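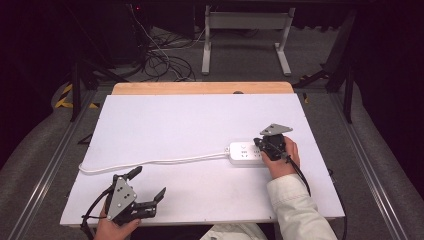

The open day at Timlow began, as these things do, with a lanyard and a biscuit. I had been promised robots. Sayce, the firm that rents the upper floor, had sent an invitation with a drawing of one on the front, waving.

What I got in the first room was a person in a cream-white jacket, wrestling with a power strip. In each hand was a black gripper, the kind you would expect to find on the end of a mechanical arm, trailing a black cable. The right one had its jaws clamped on one end of the strip. The left one hovered with its fingers apart, like a crab waiting to be introduced.

The idea, our guide explained, is that a robot learns a chore by studying how a human does it, and the lesson goes better if the human has to make do with the same clumsy fingers. So people come in and handle household objects through grippers all day, and the results are sent downstairs to be turned into something a machine can use. The project is called Hukura. The wall chart gave the number of attempts recorded so far as 1,814, of which 500 involved flex of one sort or another. The target is 1,000 for flex alone. I have owned flex for most of my life and had no idea it was so highly regarded.

It is a hard subject, apparently. A mug stays the shape of a mug. The thin white cable on the white board lay in a loose loop at one end and could have gone anywhere if tugged, and white on white does a camera no favours either. I said I had the same trouble behind the television. The guide wrote this down, which worried me.

Visitors were allowed a go at a spare table. I was given two grippers and asked to straighten a lead. In the time I took, a small queue formed, lost interest and went to look at the vending machine. My wrists ached and I dropped the plug 2 times, once on my own shoe. A child of perhaps nine did it straight after me and asked if there was a harder one.

The finished robot was in the last room, behind a rope, under the Dresard banner. Dresard makes the arms. It picked up a sponge, thought about it, and put it down again to warm applause. The next open day is in February, and I have been practising with the salad tongs.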